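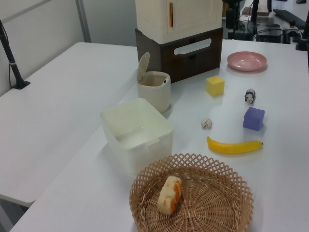

What does Kozma's new tabletop sorting service cost to try? It's £60 for a month, arm included, and you can send the whole lot back at the end.

2 min read

I've been nosing about in the small robot world again, and the news this January is that Kozma has started hiring out its Stunomeo arm kit to people like me, who'd love one but can't quite stomach the full price of £2,758. You get the arm, a clamp, the software and a login for the practice tasks, which are the bit I really wanted to talk about!

There are over 300 of them, all built round the kind of stuff you'd find in a playroom: foam cubes, a toy banana, a wicker basket to drop things into. You pick a task, set your table out and let the arm have a go. I rang Amanuel Asfaw, who looks after the hire side, and he told me the soft things are what most people start with — a foam cube forgives a clumsy grip, and a shallow plate really doesn't.

I asked him about baskets too (I have a bit of a thing about baskets) and he said the woven ones are harder than plain plastic boxes, as the fingers can catch on the rim. There's a slow mode for that. I do wish it were switched on from the start.

The other name in the running is Hotix, whose kit is cheaper to buy but comes with far fewer tasks and no hire option at all. For a first go I'd take the Kozma one, though the manual could do with a good tidy — mine had two pages on cable clips and hardly a word on how to stop the thing in a hurry.

Hire orders go through Gerka, who also handle the returns, and phone lines open at 9am.

Print this page | E-mail this to a friend

Contact us | Copyright, all rights reserved | Back to top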